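Search this site
Enter a word or a name

What is a ballad?

Reading time: 7 minutes

A ballad is a poem or a song that tells a story. Most ballads have short verses, a steady beat and some rhyme. Something happens in nearly all of them. A ship sinks, a sister goes missing, a thief is chased over the hills, or a ghost comes home and asks for its shoes.

For hundreds of years most ballads were not written down. People learned them by listening and passed them on by singing. You will often see the words "by Anonymous" or "traditional" next to an old ballad. Both mean that we do not know who made it up. It may have been one person, with lots of other people changing it afterwards.

We are going to look at how a ballad is built, using a modern one called The Furkivus by Padmavathi Panicker. It has 166 lines and is split into 5 parts. You do not need to have read it.

The story of The Furkivus

A girl called Inia lives with her grandmother beside a marsh called Zudness. A beast called the Furkivus lives in the marsh. It never eats people. It eats sounds. First it takes the church bell, so that the bell swings and makes no noise. Then it takes the dogs' barking. Then it takes the grandmother's voice, and Inia goes out to get it back.

Here is how it begins:

The bell swung left, the bell swung right,
It never made a sound,
And Inia stood in her stocking feet
Upon the frosty ground.

"Oh what has come to Zudness bell,
And what has come to me?
I cannot hear the clapper strike,
I cannot hear the sea."

Notice how little we are told. We do not know how old Inia is, what colour her hair is or what she had for breakfast. We know that she has come outside without her shoes on and that something is wrong with the bell. Ballads tend to start like this, when the trouble has already begun.

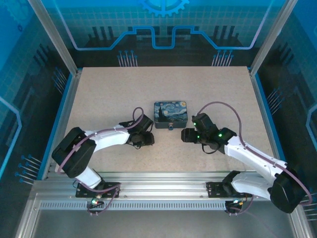
The verse

A group of lines in a poem is called a verse or a stanza. The usual ballad verse has four lines. A four-line verse has its own name too, which is a quatrain (say "kwo-train").

In the most common kind, the second and fourth lines rhyme and the other two do not have to. Look back at the first verse. "Sound" rhymes with "ground". "Right" and "feet" are left alone. In the second verse "me" rhymes with "sea".

Not every ballad sticks to four lines all the way through. A poet may put in a verse of five or six lines when something important is going on. Panicker does this when Inia first sees the beast, and the longer verse makes us wait for the rhyme.

The beat

Read this line out loud and clap on the strong parts, which are in capitals:

The BELL swung LEFT, the BELL swung RIGHT

You should have clapped four times. Now try the next one:

It NEV-er MADE a SOUND

That is three claps. A lot of ballads go four, three, four, three. If you carry on clapping through the verse you will find a small gap after each short line, where a singer could take a breath.

The number of weak parts in between can change. "And Inia stood in her stocking feet" has a few extra ones squeezed in, but there are still four claps. Songs can stretch and squash words like this without the tune falling apart.

Saying things again

Ballads repeat themselves a lot. There are two main ways of doing it.

The first is a refrain. A refrain is a line, or a few lines, that comes back again and again. In a song we often call it the chorus. Some refrains are about the story and some are only there for the sound, like "hey nonny no" or "fol-de-rol". When a group of people sang together, one person could sing the story and everyone else could join in with the refrain.

The second is a bit harder to spot. A verse comes back almost the same, but with a small change, and the change moves the story on. Here are two verses from the middle of The Furkivus:

She walked until the reeds were high,
She called across the mud,
"Give back, give back the village bell,"
And silent there it stood.

She walked until the reeds were thin,
She called across the foam,
"Give back my granny's singing voice,
And I will lead you home."

Read them again and look for what is different. The reeds have changed from high to thin, so she has walked further. She has stopped asking for the bell and started asking for the thing she really wants. She has also offered something in return. This kind of repeating is called incremental repetition. "Incremental" means going up a little at a time.

You may also have noticed that "mud" and "stood" do not quite match. Words that nearly rhyme are called half-rhymes. Old ballads are full of them. Some were perfect rhymes when they were first sung, in the accents people had then, and have drifted apart as the way we speak has changed.
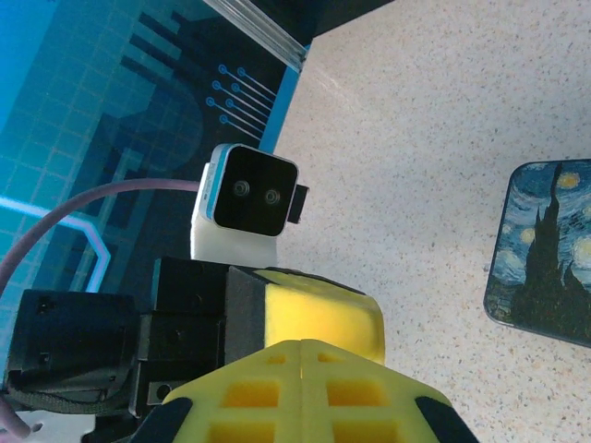

Repeating is useful for the singer as well as the listener. If you are singing a long story from memory, a verse you already know gives you time to think about the one coming next. It also helps anyone in the room who missed a bit.

Talking

A great deal of a ballad can be people speaking to each other. Often the poet leaves out "he said" and "she said", and you have to work out whose turn it is. One person asks a question and the other answers.

"What do you do with the sounds you take?"
"I keep them dry and warm."
"And do you play them to yourself?"
"I play them in the storm."

Inia asks and the Furkivus answers. You can tell because only the Furkivus takes sounds. When you read a ballad aloud in class, try giving each speaker to a different reader. It becomes a short play.

Who is telling it?

The person who tells a story is the narrator. In most ballads the narrator stands a little way back and says what happened, without telling us what to feel about it. You will not find many lines like "this was terribly sad". You are told that the boat came back empty, and you feel sad without being asked.

The narrator skips things too. One verse may end with a knight getting on his horse, and the next may begin at a castle a year later. Teachers sometimes call this "leaping and lingering". The poem leaps over the dull parts and lingers, or stays a while, on the exciting ones. The Furkivus leaps over a whole winter between parts three and four. All we get is one line about the ice.

Why there are so many versions

Suppose you learn a ballad from your aunt. You forget one verse, so you make up another. You do not know the village in the song, so you put in the name of your own. Then you teach it to a friend, and she changes the ending because she does not like it. Now there are three versions, and none of them is wrong.

Later on, people began going from place to place collecting ballads and writing them down. They sometimes found that a song had travelled across a sea and come out with different names and a different tune. Printers also sold ballads on single sheets of paper called broadsides, which cost very little. Some of those were about real events, such as storms and battles, and were read in much the same way as news.

The Furkivus has more than one version as well, even though it is new. Eleni Mladenović set it to music for a children's choir and cut it down to 7 verses so that it could be sung in one go. In the printed poem Inia gives the beast her own name, and after that no one can call her in for supper. In the choir version she teaches it to hum.

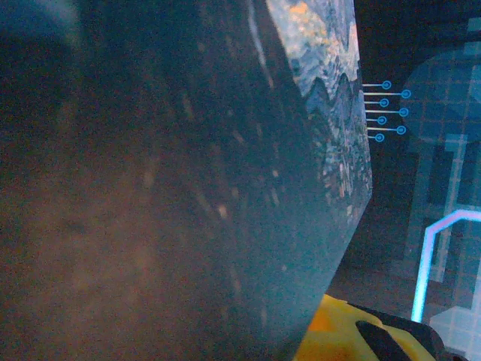

Try writing one

Pick a story with one main problem in it. It can be small. A lost glove will do, or a cat on the roof at midnight.

Start when the problem has already begun. Leave out anything that comes before.

Write four lines. Make the second and fourth rhyme. Clap as you say them and see if you get four, three, four, three. If a line has too many claps, look for a word you can drop.

Write a second verse that copies the first with one or two changes.

Let somebody speak.

Read it out to another person, then ask them to tell it back to you the next day. Write down what they say. You may like some of their changes enough to keep them.

Words to know

Ballad: a poem or song that tells a story.

Broadside: a single printed sheet, often with a ballad on it.

Half-rhyme: two words that nearly rhyme, such as "mud" and "stood".

Narrator: the person telling the story.

Quatrain: a verse of four lines.

Refrain: a part that is repeated through a poem or song.

Stanza: another word for a verse.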